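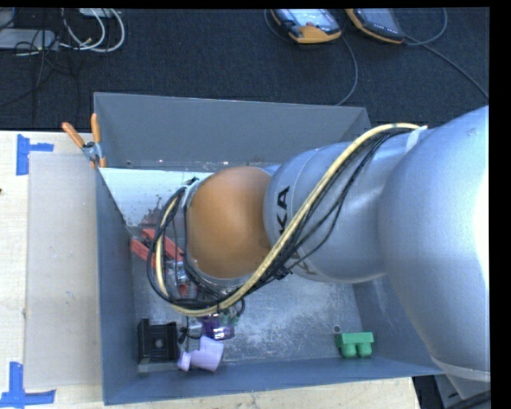 Papers / Robotics / Perception for Manipulation

4.2 Tracking Parts Under the Arm

The tracker described in Section 3 assumes that a part which drops out of view has either been picked or been pushed under another part. In the Salberg cell a third case is common. The arm itself, and above all the hose and cables tied along it, passes between the fixed camera and the bin. The rigid links can be masked by projecting the arm model into the camera view at the current joint angles. The hose cannot be handled this way, as its shape depends on the recent motion of the wrist as well as on the pose.

Figure 1 gives a typical view during a reach. The large right-hand link covers part of the right bin wall, and the orange joint cover hangs above the left half of the bin. The hose loops back up around the cover, with the black cables following the same route and a few strands hanging below it. The red part near the left wall has its right end behind the cables, and a shiny part just below it shows only between the wires. The green block near the lower right corner is clear of the arm. A model of the links alone would treat the red part as fully observed.

We therefore add a second mask for the hose and cables. It is built in two steps. First, a small segmentation network labels hose and cable pixels in each image. Second, the labels are grown by a fixed margin and merged with the projected link mask. Thin strands are often missed by the network, and the margin closes most of these gaps. We also tried fitting a curve through the hose ties, but the fit was poor when the loop folded back on itself, and we dropped it.

The merged mask is used only to change the state of a track. If more than 70 percent of the last known outline of a part lies under the mask, the track is marked as hidden and its pose is frozen. If less is covered, the pose is updated from the pixels that remain. A hidden track is never deleted. It is checked again in the first image after the mask has moved off it, and if no match is found at that point the part is passed to the normal search routine.

The test used mixed parts in an open metal bin, with the bin and camera left in place for all runs. Junhao Xue ran the baseline (link mask only) and Denise Ackroyd ran the merged mask, using the same list of start layouts. Each condition had 86 pick cycles. With the baseline, at least one track was wrongly deleted in 35 cycles. With the merged mask, this happened in 3 cycles. All three involved a dark, glossy part lying close to the gripper, where the network labeled part of the object as cable.

The margin has a cost. Small parts next to the hose are marked hidden earlier than needed, and the planner then waits for a clear view before it can select them. We did not tune the margin for cycle time.

Figure 1. Fixed-camera view of the bin during a reach, with the hose and cables in front of parts on the left side.

Related papers
Fairclough Bin Layouts: A Test List for Mixed-Part Picking
Hose Shape Prediction from Wrist Motion
Camera Placement in the Plultcombe Cell
Bavum: A Track Manager for Cluttered Bins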